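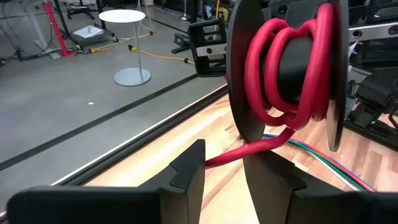 Gwion reckons we should stop winding short lengths back on to spools altogether and hang them in figure-eights on the wall, as they did at Lendville. His argument is that a part-used spool always ends up with its tail hanging out, and the tail is what gets caught and kinked. Sumeya disagreed and said hanks on hooks only tangle with each other. I am with her for the thick cable and with him for the thin stuff.

May 15, 2021. Cable shelf, first go.

Red cable on the black spool: the turns are loose and bulge away from the hub. It needs taking off and winding again under a bit of hand tension, side by side from the left flange. Don't pull the tail to tighten it, that only locks the outer turns over the inner ones. Walk the whole length out down the corridor first and let the twist fall out of it. Last time I skipped that and it sprang off as soon as I let go.

The tail wants fixing to the flange when it's done. Tape leaves gum on the insulation by summer, so a hook-and-loop tie through the spool if there is a hole for it, otherwise a soft tie round the lot.

Thin wires, the green, blue, red and white bundle: keep off the spool shelf. Tie at both ends and at the middle, label, into the shallow drawer. Nahom wants them left in one bundle and not split by colour. Fine by me – he is the one who uses them.

Length of red to be written on the flange in paint pen each time some is cut. The old card from December says 20 m, but there have been cuts since and no one has altered it. Measure before trusting it. The bench rule is no use for this, use the tape marks on the corridor floor.

Shelf order, as agreed with Hiwot:
top – mains flex
middle – red and black, single core
bottom – anything on a spool too heavy to lift with one hand

Ocampo order is for 4 more empty spools, wide hub. The narrow hub ones give thick cable a set that never quite comes out, and then it won't lie flat along a rail. Tiruwork has the order form, still to be signed.

Also still to do: ties (the 9 mm ones, the others slip), new pen, and find out who has the good side cutters.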